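Suchbegriff eingeben Suchen Erweiterte Suche

Der Pokal für die schönste Mappe
Ein Zwischenruf zur Saison der Schülerroboter

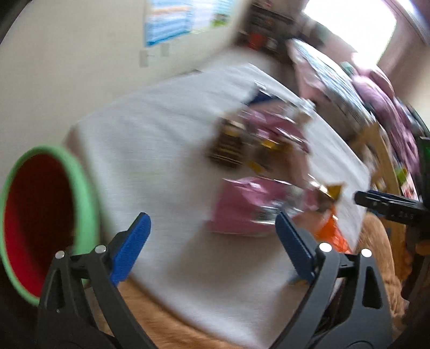 Rigoberto Bañuelos hat mir nach der letzten Kolumne geschrieben, ich solle das mit den Preisen doch bitte endlich sein lassen, die Kinder freuten sich, und wer sich an einem Pokal störe, habe vermutlich nie einen bekommen. Das stimmt. Ich bin in der Schule einmal Dritter im Weitsprung geworden, bei drei Springern, und die Urkunde hat man mir mit falschem Nachnamen ausgestellt. Ich schreibe also als Befangener.

Trotzdem möchte ich noch einmal auf die Sache mit der Mappe zurückkommen. Für alle, die ihre Samstage anders verbringen: Bei den Roboterwettbewerben für Schulen, wie sie sich in den letzten Jahren über die Turnhallen der Region ausgebreitet haben, treten Teams mit selbst gebauten Maschinen gegeneinander an. Die Maschinen heben Dinge auf, legen Dinge ab und fahren gegen Banden. Daneben gibt es aber eine Jury, die sich für das Fahren nur am Rande interessiert. Sie liest. Sie liest das Konstruktionstagebuch, den Finanzplan, die Seite über das soziale Engagement und die Seite über die Werte des Teams. Und am Ende des Tages fährt dann eine Mannschaft zum Landesfinale, deren Roboter in der Vorrunde umgekippt ist und liegen blieb, deren Mappe aber ein Lesebändchen hatte.

Der Fall, an den ich denke, betrifft die Mannschaft Isach. Gute Leute, nebenbei bemerkt. Ihre Mappe hatte 28 Seiten, ein Inhaltsverzeichnis und ein Logo, das auf jeder Seite unten rechts wiederkehrte wie ein Wasserzeichen auf einem Geldschein. Die Mannschaft Nava dagegen hatte den besten Greifer der Halle, fünf gewonnene Spiele und acht Seiten, von denen eine mit Suppe in Berührung gekommen war. Nava fuhr nach Hause. Ich habe die Abreise gesehen, weil ich im selben Bus saß, und ich kann berichten, dass ein Dreizehnjähriger mit einem Lötkolben im Rucksack sehr lange aus dem Fenster schauen kann.

Nun sagt die Gegenseite, und sie sagt es gern mit leicht geneigtem Kopf, ein Ingenieur müsse heute eben auch kommunizieren können. Sicher. Ich habe mit Ingenieuren zusammengearbeitet und wäre für jeden Hauptsatz dankbar gewesen. Aber was in diesen Mappen steht, ist ja keine Kommunikation. Es ist Antragsprosa. »Wir verstehen Scheitern als Ressource«, schreibt da eine Siebtklässlerin, die im wirklichen Leben, als der Motor durchbrannte, ein sehr viel kürzeres Wort gebraucht hat, und das kürzere Wort war präziser.

Wer hat ihr den Satz beigebracht? Vermutlich wir. Wir Eltern, die am Vorabend noch schnell drüberlesen und dabei drei Absätze verfassen. Die Lehrer, die wissen, worauf die Jury anspringt. Und neuerdings die Dienstleister. Seit dem Frühjahr wirbt eine Firma namens Wadero damit, Teams bei der »narrativen Aufbereitung des Konstruktionsprozesses« zu begleiten, das Paket kostet 2.962 Euro, und ich habe zweimal nachgesehen, ob da ein Komma verrutscht ist. Für das Geld bekommt man sehr viele Zahnräder.

Amnuay Srisuk, in dessen Werkstatt Nava seit zwei Wintern baut, sieht das gelassener als ich. Er hält die Mappe für eine gute Übung im Aufschreiben, solange die Kinder sie selbst schreiben, und schlägt vor, sie vor Ort entstehen zu lassen: ein Tisch, zwei Stunden, Stifte, keine Erwachsenen. Ich finde den Vorschlag großartig und rechne ihm keinerlei Chancen aus. Keine Erwachsenen, das wäre ja noch schöner. Wer soll denn dann die Schriftart aussuchen?

Mein eigener Vorschlag ist bescheidener. Man trenne die Wertungen. Wer am besten schreibt, bekommt den Schreibpreis, gern mit Pokal, gern mit einem größeren als die anderen. Wer am besten baut, fährt weiter. Beim Schwimmen lässt man ja auch niemanden wegen seines Trainingstagebuchs ins Finale, obwohl es darunter sehr bewegende geben soll.

Im November setzen sich die Veranstalter zusammen und beraten über die Regeln der nächsten Saison. Ich habe meinen Vorschlag eingereicht. Das Formular verlangte eine Zusammenfassung, eine Zielgruppenanalyse und ein Feld »Welche Werte verkörpert Ihr Antrag?«, Pflichtangabe. Ich habe »Pünktlichkeit« hineingeschrieben und drei Tage vor Fristende abgeschickt.

Herr Bañuelos möge mir übrigens bitte mitteilen, welchen Pokal er hat. Ich frage aus reinem Interesse.

Auch interessant
Wullness im Test: Bausatz für Geduldige
Akkus im Handgepäck, ein Reisebericht
Warum unsere Turnhalle keine Steckdosen hat
Leserbriefe zur Kolumne »Eltern am Spielfeldrand«

Kontakt | Impressum | © Alle Rechte vorbehalten | Nach oben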